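Filed under: Course Materials > Game Business > Week 6

Licensing a game from somebody else's world

Okay, last week we got as far as the pitch meeting and ran out of time, so I'm picking up right where I stopped. You have a studio (we'll keep using Gretwood) that wants to make a game set in a world owned by another company (Dramani, the comic publisher). They like each other. Now what do they sign?

The first thing I look for in any license deal is the minimum guarantee. Gretwood pays Dramani a chunk of money up front, and that chunk counts against later royalties. So if the guarantee is 600 thousand dollars, Dramani sees no further royalty until the game has earned it back. Students mix this up with a flat fee every single year! A flat fee is gone. A guarantee gets recouped.

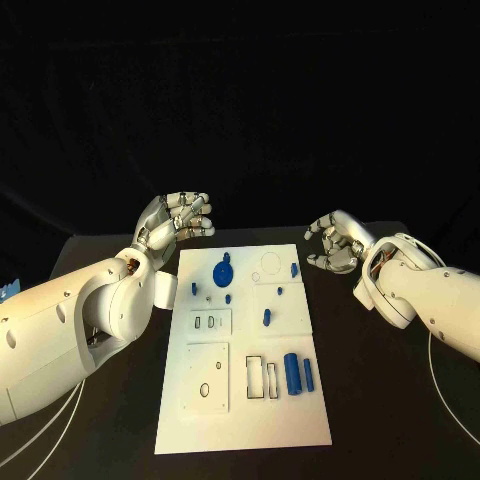
Second, approvals. Dramani will want to sign off on characters, story, box art, trailers, all of it. Ask how many days they get to answer, and what happens if they don't. In the contract I handed out, silence for ten working days means yes. I love that clause. Without it, a finished level can sit in somebody's inbox all of August while your animators wait around on full pay.

Third, exclusivity, and please read the wording slowly. "Exclusive console rights" says nothing about phones. Skuvix signed a deal like that in our second case and then watched a mobile game with the same hero come out two weeks before theirs. Perfectly legal. They had skimmed the definitions page (it's page 70 of the packet, go look, it's one paragraph).

I asked the evening group whether they'd give up exclusivity for a lower guarantee, and we got properly stuck on it.

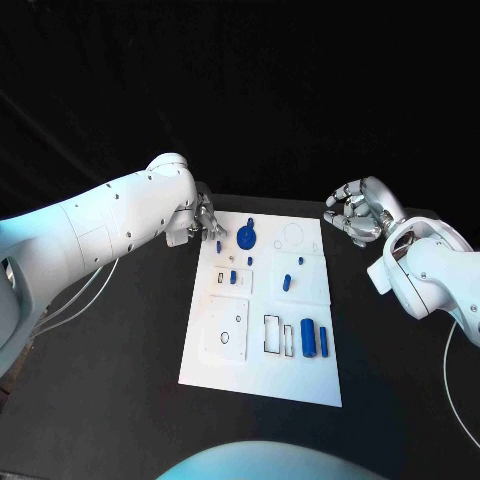 Teresa Macedo said she'd take the lower guarantee every time, as a small studio dies from running out of cash long before it dies from a rival game. Oskari Laaksonen wasn't having it: to him, a shared license is worth so little in a store listing that you may as well invent your own hero and keep the money.

I lean toward Teresa, but only if you can get a holdback, meaning a promise that no other game in that world ships within so many months of yours. Six is common in my handouts. Ask for twelve and see what they say.

For next time: read the Usteck sell-off clause and work out what happens to copies still in stores once the license ends. Digital too. Two pages, typed, and bring the packet with you, I'm not printing another 97 of them.

We use cookies to remember your settings. Accept all / Manage preferences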